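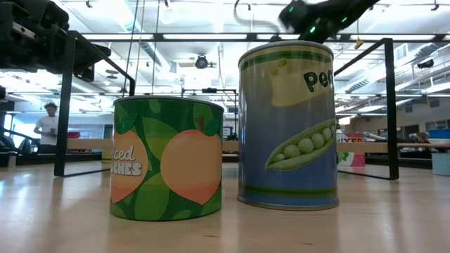 マリット・ストロンベリ(Marit Strömberg)
レシピ開発と試作係/小さな台所から投稿中

焦がしバターの話をします。長くなるのでぶら下げていきます。先週から台所がずっとヘーゼルナッツみたいな匂いで、猫まで機嫌がいい。

きっかけはポップコーンでもステーキでもなく、ただの蒸しじゃがいも。バターをのせようとしたら冷蔵庫のが石みたいに硬くて、じゃあ溶かすか、と小鍋にかけて、そのまま電話に出ちゃったんですよね。戻ったら茶色くなってた。食べたらもう戻れなくなった。

で、そこから真面目に作り始めました。使ってるのはMelloraの無塩バター。有塩でもできるけど、煮詰まるぶん塩気が前に出てくるので、あとで味を決めたい人は無塩が楽です。

鍋は底が明るい色のやつを使ってください。これは本当に大事。私は最初、黒い鉄のフライパンでやって、色がまったくわからず、気づいたら炭の味でした。いまはHedlundの小さいステンレス鍋。引っ越しのときに捨てようか迷って残した子が、ここに来て大活躍!

手順を書きます。バターを2センチ角くらいに切って鍋に入れ、中火の弱いほうで溶かす。溶けたらすぐ泡が立ってきて、パチパチうるさくなります。水分が飛んでる音なので、びっくりして火を消さないこと(私は消した)。

しばらくすると音が静かになって、泡がきめ細かくなります。ここからが速い。ゴムべらで底をこすりながら、目を離さない。電話にも出ない。宅配便も待ってもらう。

底に小さい粒が沈んできて、それが薄い茶色から栗の皮みたいな色になったら火から下ろします。鍋の中に置いておくと余熱でまだ進むので、すぐ耐熱の器へ。粒も全部こそげて入れてくださいね、おいしいところはほぼそこです。

「濾したほうがいいですか」と前にも聞かれたんですが、私は濾さない派。透明できれいなのが欲しいときだけ濾します。粒のほうは捨てずに、塩とまぜてトーストに塗ります。台所で立ったまま食べるやつ。

量の話。バターは焦がすと減ります。水分が飛ぶから当然なんだけど、お菓子に使うときは忘れがちで、私は一度クッキー生地がぼろぼろになって丸められませんでした。焦がしたあとに量り直して、足りないぶんは牛乳か水を少しずつ。生地がまとまるところで止める。

保存は冷蔵庫でふた付きの瓶に。上が透き通った黄色、下に茶色い粒の層ができて固まるので、使う前に室温に戻してぐるっとまぜます。冷凍するなら製氷皿が便利で、うちのは16個取れるやつ。ひとつぽんと出して、茹でたてのパスタに落とすだけで夕飯になります。

そのパスタ。焦がしバターひとかけ、茹で汁をおたま半分、黒こしょう、粉チーズ。あればセージを先にバターでカリッとさせておく。うちの鉢植えのセージは8月の暑さで一回ぐったりして、いま新しい葉が出てきたところです。がんばってほしい。

レモンをしぼるのも好き。バターの重さがすっと軽くなる。しぼるのは火を止めてから、最後の最後で。煮立てると香りがどこかへ行っちゃいます。

魚もいいですよ。白身を皮目から焼いて、お皿に出したあとに焦がしバターとケッパー。昔ナッコム(Nukcombe)の港の食堂で食べた一皿がこれで、あのときは何が入ってるのかさっぱりわからず、ずっと「ナッツを砕いたのかな」と思ってました。ナッツはゼロでした。

かぼちゃ、さつまいも、にんじん。甘い野菜はだいたい合います。蒸して、つぶして、焦がしバター、塩、ちょっとだけ醤油。醤油は鍋に直接入れるとものすごくはねるので、必ず器に移してから! 私の右手の甲には小さい跡があります。

逆にいまいちだったもの。トマトソース。合わなくはないんだけど、せっかくの香りが全部トマトに持っていかれて、ただのこってりしたソースになりました。あと緑茶の焼き菓子。香りどうしがけんかして、どっちの味かわからない感じ。

お菓子でいちばん作ってるのはやっぱりフィナンシェ。卵白が余った日に焼きます。焦がしバターは熱すぎると卵白が固まるので、指を入れてお風呂よりちょっと熱いかな、くらいまで冷ましてから。生地は一晩休ませたほうが、私は好みです。

型はTrisportの浅いやつを使っていて、縁がカリッとするのが気に入ってます。型にバターを塗るときも、私は焦がしたほうを塗ります。やりすぎ? やりすぎかも。でも縁がおいしいんだもの。

質問きてたので追記。「植物性のマーガリンでもできますか」→私が試したものはあの茶色い粒が出ませんでした。粒は乳の成分が色づいたものなので、それがないと香りもほとんど出ないみたい。粉のスキムミルクをひとさじ入れてみたという人がいて、すごく気になってます。今度やる。

もうひとつ。「焦げたかどうかの境目は?」→匂いで決めてます。ナッツとかキャラメルの匂いなら大丈夫、鼻の奥にツンとくる匂いがしたら行きすぎ。行きすぎたのはどう味つけしても苦いので、私はあきらめて次を溶かします。バター高いのにね……。

スキムミルクを足す話、やった人がいたら結果を教えてください。どのタイミングで入れたかも知りたいです。溶けたてに入れるのか、泡が落ち着いてからなのか。

いま鍋にもうひとつ溶かし始めたので、いったん離れます。返信は火を止めてから!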